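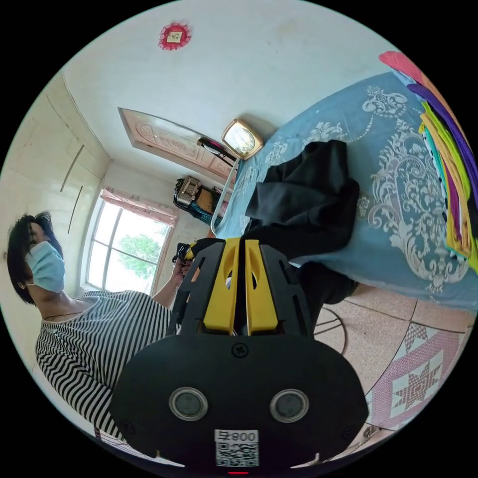

How to Teach a Folding Robot Without Losing the Folders

By Ludo, floor lead at Sustance | 18/08/2020 | 5 minute read

When our laundry decided to try a folding arm on the finishing tables, I was asked to write down how we went about it so that the crew at Sutum could do the same in December. I've been folding for a living for a very long time and I've never written instructions for anything longer than a fitted sheet, so bear with me - I'll try to put things in the order you'll meet them.

The arm is a Holst and it learns from recordings. A person works a gripper by hand, does the fold the way they'd normally do it, and the recording goes off to be turned into something the arm can copy. You don't need any programming for this part. You need people who can fold well and who've been told plainly what the recordings are for.

Step one: have the talk first

Please do this before the grippers come out of the case. We did it the wrong way round at Fesmont and spent a fortnight patching things up. Tell people which jobs the arm is meant to take, which ones it isn't, and what happens to their hours. If you don't know yet, say you don't know, and give them a time when you will. Our crew took the uncertain answers surprisingly well, but they were very cross (and rightly so!) about the ones that had been dressed up.

Put it in writing too. Ours is one page pinned beside the roster, and it says that nobody's recordings will be used to rate their speed. I'd copy that line word for word if I were you.

Step two: choose the pieces

Start with one kind of garment and stay with it. We chose dark tops, mostly for the silly reason that we had a full trolley of them, and then discovered that dark cloth on a patterned cover is quite a good lesson for the cameras. Change what's underneath every so often, so the arm doesn't grow up believing that every table in the world is grey. Beds, benches, a counter, whatever you have handy.

Leave some of the pieces crumpled. It's tempting to smooth everything out nicely before you begin, and I caught myself doing it over and over, but the arm will meet clothes in a heap and it ought to learn from a heap.

Step three: get used to the gripper

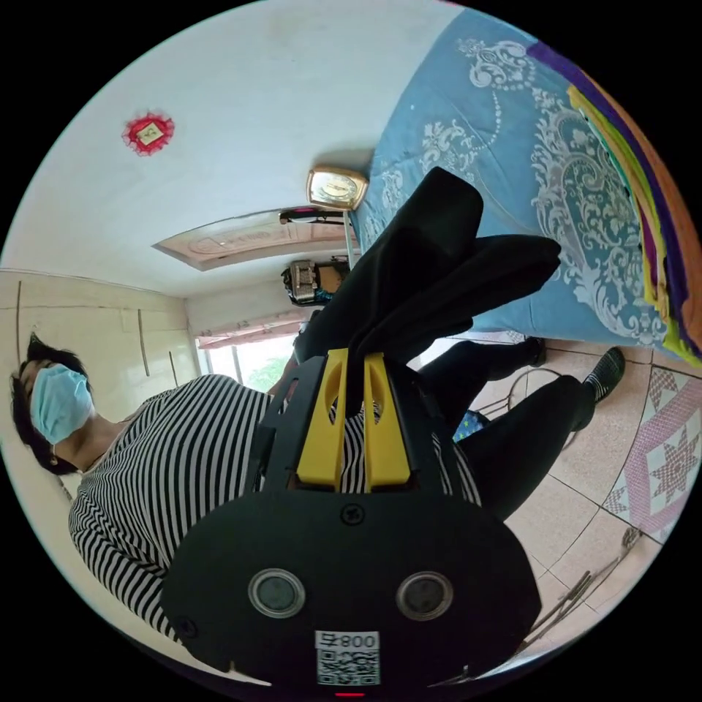 Folding with your own fingers is mostly feeling, and that's the hard thing to give up. You know a hem is a hem before you've looked at it. With the gripper you have to look, choose your spot and close on it, and for the first hour everyone is hopeless. Let them be hopeless! Begin with a simple lift. The two yellow fingers close on the cloth and you raise it slowly, letting the rest open out into one big fold before you think about laying it anywhere. Watch the part that hangs down as well as the part that's spreading, and if it bunches up, set it down and take another hold closer to a corner. Don't yank.

A few habits that helped us:

Keep your wrist loose and turn your whole forearm when you need an angle.

Hold each grip for a slow breath before moving, and do the same before letting go.

If you fumble, carry on and fix it. A fumble that gets put right is a useful recording, and we were far too quick to throw ours out in the beginning.

Take turns. Half an hour is plenty for one person, then swap and go and do something with your bare hands.

Step four: record a proper batch

We set ourselves 200 folds and finished with 205, the last few being a bit of showing off. Each one was started and stopped by the person doing it, which I'd recommend. Earlier on we had someone else pressing the button and it made folders feel as though they were sitting a test.

Write down anything odd as you go, in whatever words come naturally. "Sleeve stuck to itself" is a perfectly good note. The technician who came up from Holst read every one of ours and asked for more.

Want more guides like this one? Join our newsletter and we'll send the next one to your inbox. You can unsubscribe at any time.

Step five: bring the arm on slowly

For the first stretch we gave it 100 pieces a shift and kept the full crew on. It was slower than any of us. It also had a way of setting down a top with one sleeve poking out, as if it were waving, and somebody had to follow along behind tucking sleeves in. Plan for that person. Put their name on the roster and don't expect them to do it on top of their usual table.

By the end of the trial, the arm had handled 858 pieces, all of them plain tops. Anything with lace, ties or a stubborn zip still comes to us, and so do the mending checks. What changed most for me was the talking. I used to teach new starters by standing beside them and saying "like this", and now I have to explain why I take hold where I do, which has made me a more patient teacher and probably a more tiresome one.
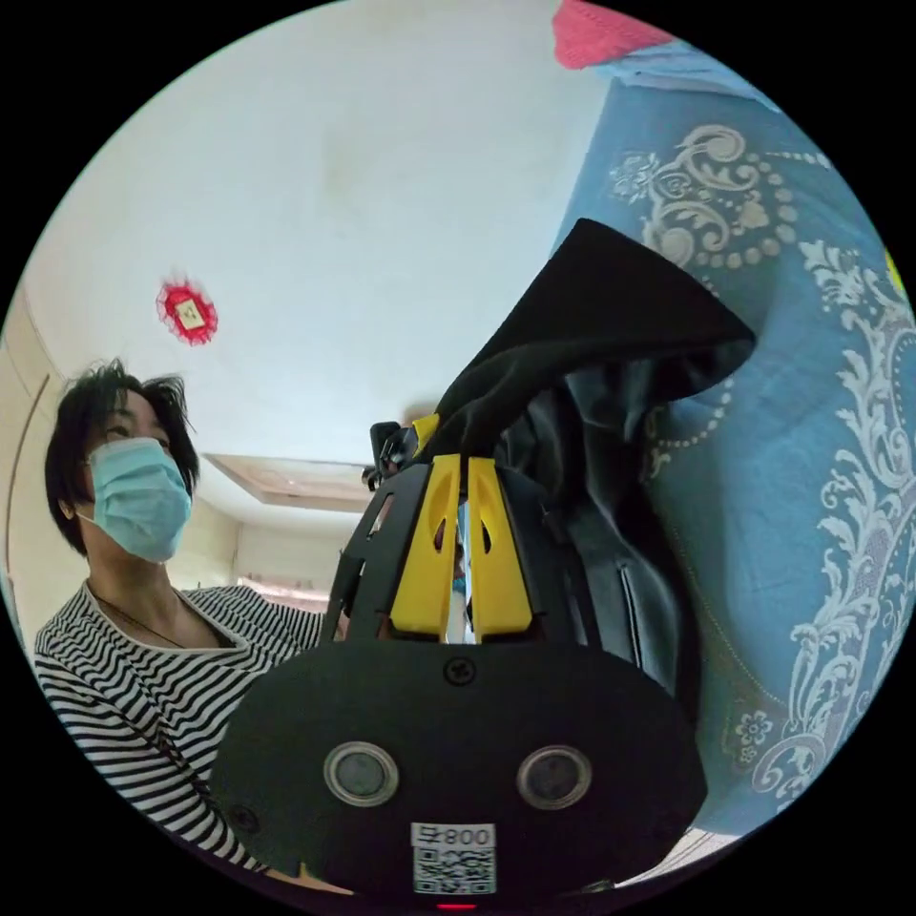
Ludivine Charpentier read an earlier version of these notes and wrote back that I'd made it sound too cosy. Her shoulders are better, she said, and she doesn't miss the evening piles one bit, but she wants the hours spent recording to count as skilled work and be paid that way, "the same as when we train a person". She also asked who gets to say stop if the arm starts spoiling the work.

I think she's right on both, so there are two more things to settle before you begin. Agree on a rate for recording and put it on that same pinned page. Then decide who can switch the arm off. On our floor it's anyone at the table, no permission needed, and you write the reason in the book afterwards when you have a minute.

If you're at Sutum and you get stuck on the first lift, ring me at the finishing room before lunch. Afternoons I'm out on the loading dock and I won't hear the phone.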